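Storcombe College of Further Education
Household and Small Premises Management, Unit 4: Storage, Sorting and the Care of Belongings
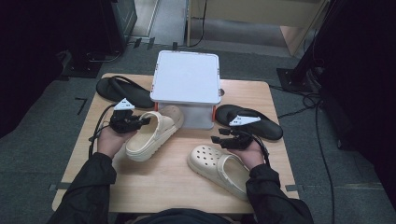

Figure 1. Lidded storage box with two slide sandals.

Notes to accompany the fourth lecture
Course tutor: Mudassar Tarar

1. Purpose of the unit

The first three units dealt with the building itself: its rooms, its services and its upkeep. Unit 4 turns to the things kept inside it. Students will be expected to plan storage for a small household or a shared residence, to choose suitable containers, and to draw up a written storage schedule. The schedule forms part of the assessed work and must be handed in by the end of March.

The notes should be read before the lecture. They do not replace it, and several of the worked cases will be given only in class.

2. Terms used

Live storage means storage for things in use at least once a week. It should be open, or should open with one movement.

Resting storage means storage for things used in one part of the year only, such as winter bedding, summer footwear and garden cushions.

Deep storage means storage for things that must be kept but are seldom needed. Papers held for legal reasons are the usual case.

A holding place is a shelf, tray or hook where things wait to be put away. Every household has at least one, whether or not it was planned. A holding place left out of the plan will generally form near the front door or at the foot of the stairs.

Students should use these terms in written work. The words "clutter" and "tidy" are to be avoided in the schedule, as they have no agreed meaning and cannot be checked.

3. The reach rule

Shelves between knee and shoulder height are the most useful in any room and should be given to live storage. Space above the shoulder should hold light things only. Space below the knee may hold heavy things, provided that they can be drawn out without twisting the back.

In shared residences the rule must be applied to the shortest and the least mobile resident. In the Prordale case, which will be discussed in the lecture, a hall cupboard had been fitted out to suit the person who built it. Two of the four residents could not reach the upper shelf without a step, and the shelf had been used for daily crockery. The remedy cost nothing: the crockery and the spare table linen changed places.

4. Choosing containers

4.1 Lids. A lid keeps out dust and allows boxes to be stacked. It also adds a movement each time the box is used. Lidded boxes are therefore suited to resting and deep storage, and open baskets or trays to live storage.

4.2 Clear and solid sides. Contents that can be seen are more easily found, but light will fade cloth and yellow paper. A frosted side is often a fair middle course. Solid boxes must be labelled on the end that faces outwards and not on the lid alone.

4.3 Size. A box should be no larger than one person can lift when it is full. Books and papers call for small boxes; blankets may go in large ones. The practice of buying the largest box available is the most common fault found in students' schedules.

4.4 Matching sets. Boxes of one pattern stack safely and share lids. Mixed boxes do not, and shelf space is lost between them. Where a household already owns a mixed collection, the schedule should use what is there before proposing any purchase.

5. Footwear

Footwear is treated separately because it brings in dirt and moisture from outside. The following points apply in most homes.

Shoes in daily use should be kept near the door on an open rack or tray with a washable surface. Two pairs for each resident is a reasonable allowance.

Damp shoes must not be put into a closed container. They should be left in moving air, away from direct heat, until both the lining and the sole are dry. Leather should be loosely filled with plain paper while it dries.

Seasonal footwear should be cleaned before it is put away. Rubber and plastic may be washed in warm water with a little soap. Suede should be brushed only.

Boots should be stored upright where the height of the shelf allows. If they must be laid down, a roll of card inside the leg will prevent a crease at the ankle.

6. Case study: Baloch House

Baloch House is a shared residence with 12 rooms on three floors. Before the survey it had no storage plan, and the landing on each floor had become a holding place. A full list was made over one Saturday by three members of the household. It ran to 105 entries, of which 41 were found to belong to former residents.

The household took the following steps in the order given. Former residents were written to and allowed a month to collect. The landings were then cleared, as a matter of fire safety. Each resident was given one shelf in the ground-floor store, marked with a room number. A shared cupboard was set up for cleaning materials, and a page was hung inside its door on which shortages could be written.

Shelving was bought from Zevevwood and fitted by the residents. The whole scheme, including boxes and labels, came to £3282 – a sum which the household spread over two years.

Students should note the order of the work. The shelving was bought last, when the quantity to be stored was known. Had it been bought first, the belongings of former residents would have been given permanent space.

7. The written storage schedule

The schedule should be set out as a table with one row for each class of belongings. The columns are: class of belongings; person responsible; type of storage; place; container; date of next review.

Reviews should be yearly for deep storage and twice yearly for resting storage. Live storage needs no fixed review, but the holding places should be cleared weekly and the schedule should state by whom.

A floor plan must be attached. It may be drawn by hand, provided that the measurements are marked and the doors are shown with the direction in which they open.

8. Preparation for the seminar

Students should choose one cupboard in their own home and list its contents under the three types of storage. They should also note any article that has no person responsible for it. The lists will be discussed in pairs and will not be collected.

Those who live in college rooms may use the kitchen store on their corridor, with the agreement of the other residents.

The seminar begins at 10.15 in the ground-floor teaching room. Tape measures will be provided.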